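Why I Moved My Bingo Money (And What I Learned Reading Bonus Terms)

Posted 13/05/2025

So a few of you have been asking where I've been playing lately, and the short answer is Festis. The long answer is the rest of this post, so get a coffee.

For anyone new here, I play online bingo. Not poker, not blackjack, and I stopped with slots a good while back when I noticed I was zoning out and just tapping the button. Bingo is slower, there's a chat box, people say hi to you, and I can fold laundry while the balls are called. I play on a fixed budget of 26 dollars a week and when it's gone it's gone. Some weeks it lasts me until the next top-up and some weeks it's toast by the second evening. That's the deal I made with myself and I've kept it, apart from one bad stretch in January that I wrote about at the time.

I'd been at Mulligan for ages. I liked the rooms there, I liked the penny games in the morning, and the hosts were great (the late night ones especially, who ran trivia between games and never got snippy with anyone). But last winter they redid the whole lobby and it went downhill for me. The ticket window covers half the numbers on a tablet. The auto-daub lags. And they swapped the small-prize rooms for these giant linked games where you're up against 593 other people for one full house. I know somebody has to win it! It just wasn't ever going to be me.

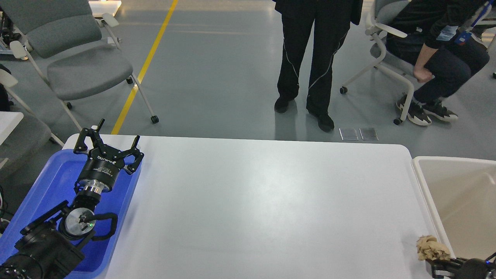

Then there was the bonus thing, and that's what really got me to close the account. They sent me an offer for a reload bonus, put in 13 dollars and play with double. Sounds nice, right? I took it without reading the small print, like a dope. Had a decent night, won a line and then a full house, went to cash out and couldn't. The wagering requirement was sitting there at a number I won't repeat because I still get mad, and on top of that my own deposit was locked in with the bonus until I'd played through it all. My own money! I wrote to support and they were polite about it, and they pointed me to the paragraph where it said exactly that. So that's on me.

Anyway, that sent me down a rabbit hole of reading terms pages for every bingo site I'd ever thought about joining. I did this over a couple of evenings with a notepad, and I have opinions now.

First one: look for the word "withdrawable." Some sites keep your cash and the bonus in separate pots, and they spend your cash first, which means you can pull out your winnings from it whenever you like and just lose the bonus. Other sites mash them together. The mashed kind is what I had at Mulligan. I'd never go near it again, whatever they're offering.

Second: check if bingo even counts toward the wagering. I found one place where the welcome bonus was plastered all over the bingo page and then way down the terms it said only slots play counted in full. Bingo tickets counted for a sliver. What's the point of that? If you're a bingo player you'd be there till you're old and gray. (Grayer, in my case.)

Third: the expiry. Seven days is common, and if you play small like me that's nowhere near enough time. I'd want a month, minimum.

I tried Erkdale for a bit after leaving Mulligan. Nice clean lobby, fair terms, but it was a ghost town whenever I logged on. You'd get into a room and the prize would be so tiny that winning it barely bought the next ticket. The chat was dead too, and I mean dead, I said good morning one time and got a reply the next afternoon. I still have an account there but I only pop in for the free game.

Festis was the one I hadn't heard much about. The welcome offer is small compared to the others, and I guess that's why it doesn't get talked up. But the cash and bonus are separate, bingo counts in full, and you get a month to use it. The rooms top out at 100 players, which I love, and the penny room runs from breakfast right through to lunch. My first cash out took two days to land in my bank. The one after that was quicker.

Not everything is great. The sounds are awful — there's a sort of kazoo noise when somebody wins and you can't turn it off without muting the caller too. The pattern games are hard to follow on a phone. And they ask for your ID before your first withdrawal instead of when you sign up, so do that early or you'll be sitting there waiting with money in the account, and that's when a person starts buying extra tickets. Ask me how I know.

One setting I'd turn on no matter where you play is the deposit limit. On Festis it's under your account page, third tab, and you can set it by day, week or month. Lowering it kicks in right away and raising it makes you wait a day. I put mine at my weekly figure and haven't touched it. I also turned on the reminder that pops up on the hour, which is annoying in the middle of a game, but I've logged off because of it more than once.

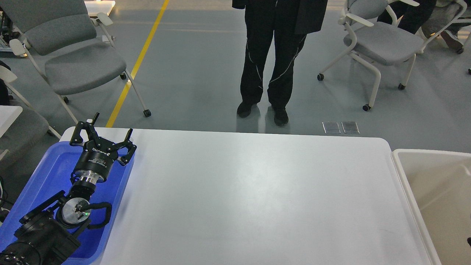 Nuvell: I'm with you on the separate pots, but you should have mentioned that Festis voids the bonus if you cash out even a dollar of your own money while it's active. I lost mine that way in my first week. You keep whatever your cash won, fine, but I had half the bonus left and it vanished. Also the kazoo can be shut off on the desktop version. Click the little gear inside the room, not the one in the lobby.

Okay, the gear inside the room! I just went and looked and there it is, so thank you, my ears are grateful. And yes, good point on the bonus getting voided. I knew it was in the terms but I'd already played mine through by the time I withdrew anything, so I left it out. If you're joining, use up the bonus first or be ready to wave goodbye to it.

I'm going to try their evening pattern games properly on the laptop next and see if they make more sense on a bigger screen. If anyone has worked out how the "butterfly" one is supposed to go, please leave me a comment, since I've bought tickets for it four times now and I still don't know what I'm waiting for.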